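Two Hands and a Bottle of Water

At a shared workshop called Rosodance, Marin Petek is teaching a pair of metal arms to clear a very small table

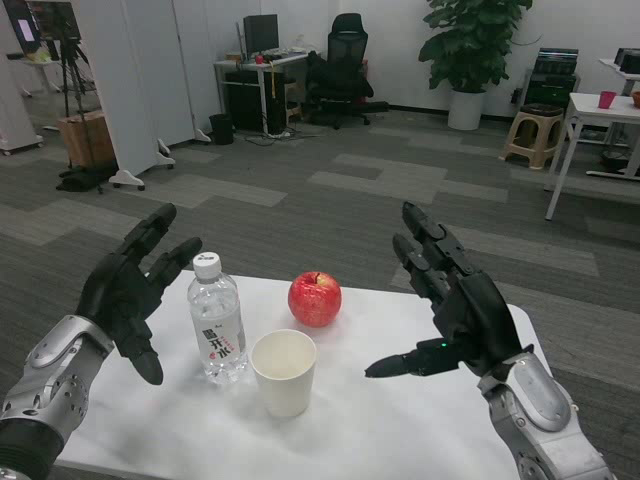 Both arms at the practice table, with the water, the apple and the paper cup between them.

Marin Petek keeps the lunch things for the robot separate from the lunch things for the people, and he is a little stern about it. There was a stretch in the spring when the apples kept getting eaten. You would come in after supper ready for a good long session, all warmed up and full of ideas, and there would be a core in the waste bin and no apple. So now there is a shelf, and the shelf has a strip of tape on it that says ARMS in capital letters, and everybody at Rosodance leaves it alone except when they are very hungry.

I spent the better part of July going in and out of the place, which takes up one long carpeted room above a tile showroom. I had meant to stay an afternoon. But a project like this one has a way of making you want to see how the next bit goes (will it get the cap this time? will it get the cup without folding it?), and Petek is the kind of host who puts the kettle on without asking and then forgets he put it on, so that you are always sort of waiting for tea and can't politely leave.

He trained as a piano technician, and for most of his working life he went from house to house with a case of tuning levers and felts. He says the hands came out of that. A piano is full of small parts pushing on other small parts, and when a note goes wrong you learn to follow the trouble back along the line until you find the one pin or spring that has gone tired. The fingers on his machine are jointed in segments, black, with rounded tips, and when one of them sulks he goes after it just as he would a sticking key. He leans in close and moves it by hand and listens.

The forearms are the part visitors like best. They are silver, with curved plates and a great many little screws, and they look more expensive than they were. Petek bought the pair secondhand as a half-finished kit from a man in the next county who had gotten as far as the elbows and then had twins. The kit is sold under the name Tirnora, and the owners of these kits are a chatty bunch who write each other long letters online about cable routing. Up to 54 of them are still building at any given time, by Petek's estimate, and he seems to have argued with most of them about thumbs.

Thumbs are the great subject. I had no idea. The thumb the kit came with was a short, sturdy thing that could pinch a block all day long, and it was hopeless with anything round. Petek lived with it through one winter and then made his own, longer and more pointed, and he went through seven versions before he got a pair he was willing to leave on overnight. The early ones live in a cookie tin. He took them out to show me one evening, laying them in a row on a dish towel, and told me what was wrong with each of them in such detail that the tea boiled dry.

What he wants from the arms is modest, and he gets a bit prickly if you suggest something grander. He wants them to clear a table. His mother is ninety and lives with him, and she eats by the window and leaves things where they are, and it struck him one day that putting a cup in one place and a bottle in another was the sort of chore a patient machine might manage. He told her this. She told him he could also get up out of his chair. They have agreed to disagree, and she asks after the arms at breakfast as though they were a nephew away at school.

The practice table is small and white, and he chose it for being dull. Bottle, apple, cup. Each one is difficult in its own way, he says, and he can talk about the cup for as long as you care to stand there. An empty paper cup weighs next to nothing, so a hand that comes in even slightly wrong will send it skating off before the fingers close. Squeeze it and it gives. The bottle is clear, and clear things are a nuisance to a camera, which tends to look straight through them and settle on the label or the cap. The apple rolls. "The apple," he told me, "is the only honest one of the three," and then he spent an hour failing to pick it up.

He keeps a notebook, a proper paper one with a green cover, and in it he logs every try. When I first visited he was at 1561. Most of the entries are a word or two long. "Cup, no." "Cup, nearly." "Bottle yes, but by the neck, don't like it." Now and then there is a longer one, usually written late, and a few have nothing to do with the arms at all (there is a good recipe for bean soup between two bad nights with the left wrist).

The room itself is half the story. Rosodance has been going for years under one roof or another, and it is a friendly, cluttered sort of place, with monitors and gear on most of the tables and cables wandering across the carpet tiles. Folding partitions on casters get pushed about as people need more space or less of it. A woman called Karagiannis, who builds loudspeakers and has the loudest laugh in the building, has been after Petek to let her wire up a chime for every clean pickup. He has held out so far. He says he'd start working for the chime.

She did talk him into one thing, though. His old control program grew over three years out of bits and pieces, and it had gotten to the point where fixing the right hand would break the left one. Karagiannis sat down with him for a run of evenings and they moved the whole business over to Skandard, a free package that a lot of the kit builders have taken up. He grumbled all the way through it. The new setup stops the arms cold if a finger meets more push than it should, and he admits he sleeps better, having once watched the old one press a teacup steadily down onto a saucer until there was no teacup.

The whole build has cost him 309 hours at the bench since the move, going by the green notebook, and he doesn't count the evenings he only sat and looked at it. I asked him when he thought it might be ready to go home to the window and his mother's table. He gave this some real thought, wiping his glasses on his shirt. The table at home is oval, he said, and there's a cloth on it, and she likes her glass filled right to the top. Then he went to see about the kettle.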